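Open day at the Vavus ice rink, Fonatitz

I play in a recreation team at home, so when I read that the rink of Fonatitz opens its back rooms to visitors one morning in November, I took the early train. The entrance was free and the doors opened at 9.

We were divided into groups and mine went first to the machine room. It is loud and very clean. The guide told us that the hall has 2129 seats and that the ice is kept only four centimetres thick, which surprised many of us.
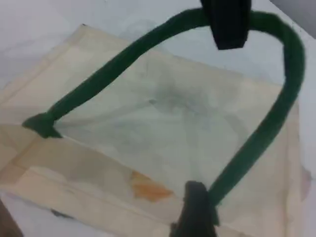 After this we went to the dressing rooms of the Drondatham juniors, who train here in the winter. Each player has a hook, a shelf and a number, and the equipment man showed us how he sharpens a skate. At the club desk they had scarves, old programmes and cloth bags, and I bought a cream one with a dark green handle, soft and thick, good for the hand when the bag is heavy. The programmes I left, because they were mostly from seasons I did not see.

Then came the part I liked most. The juniors played a short practice match against Kyei, two periods of 19 minutes, and we could stand directly behind the glass. From there the game is much faster than from the seats.

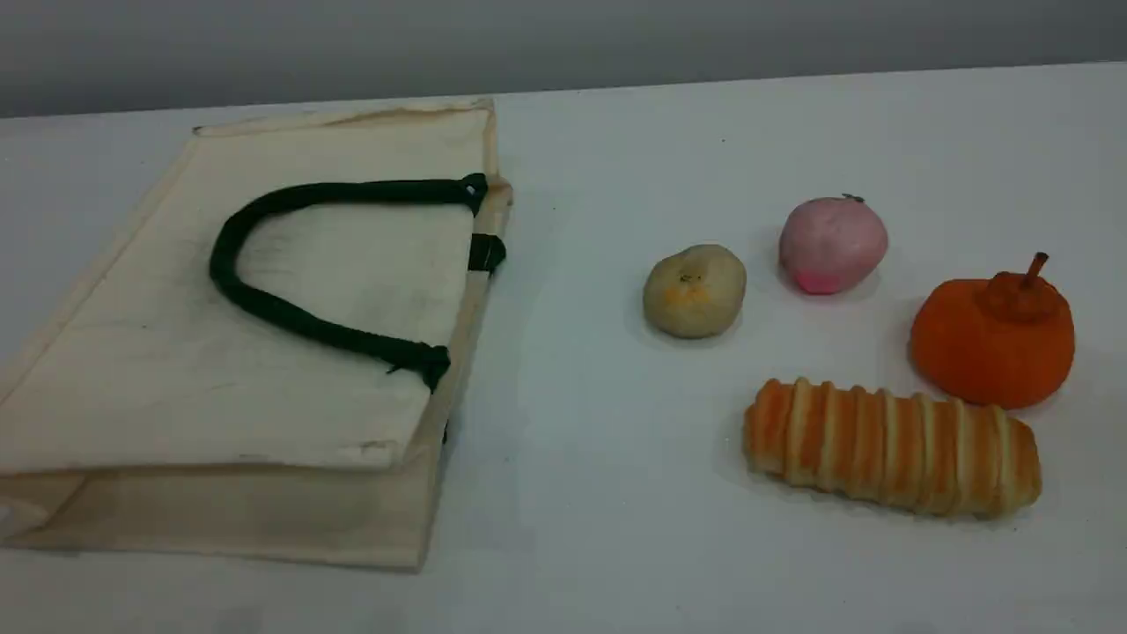
Kyei scored first, from a rebound, but Drondatham were better in the second period and won 4-2. The goalkeeper of Kyei got the longest applause.

In the afternoon there was public skating, with around 166 people on the ice, too many for me. I had a soup in the café upstairs and took the train at half past three.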